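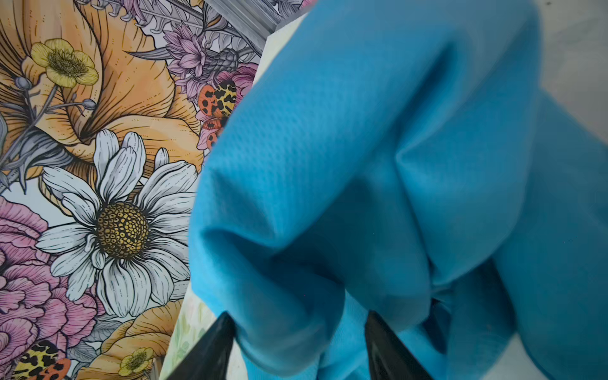

Jirayu Inthanon wrote in to ask why the towels and the cleaning cloths sit in one pile in Favstead, when at home they'd never share a shelf. Fair point, and I went back and forth on it all through October!

So, hi, this is the readme for Favstead, my folding and tidying collection. It has 822 short clips of soft stuff getting picked up, shaken out, folded (or sort of folded) and put away. Cloths, towels, T-shirts, pillowcases, and one fitted sheet I gave up on, which is in there anyway.

What's in the folder

clips: the clips, numbered from 1
notes.csv: one line per clip, with the item, the color and how it started out (flat, crumpled or hanging)
skip.txt: 19 clips I wouldn't use, mostly bad light

On Jirayu's question: I kept one pile and added a "use" column to notes.csv, so you can split them yourself. It's filled in for 133 clips so far. I get to the rest when I get to them!

Colors are my own words, so "teal" and "turquoise" may well be the same cloth on different days. Sorry about that, I'll clean it up in the next version.

Last updated November 30, 2025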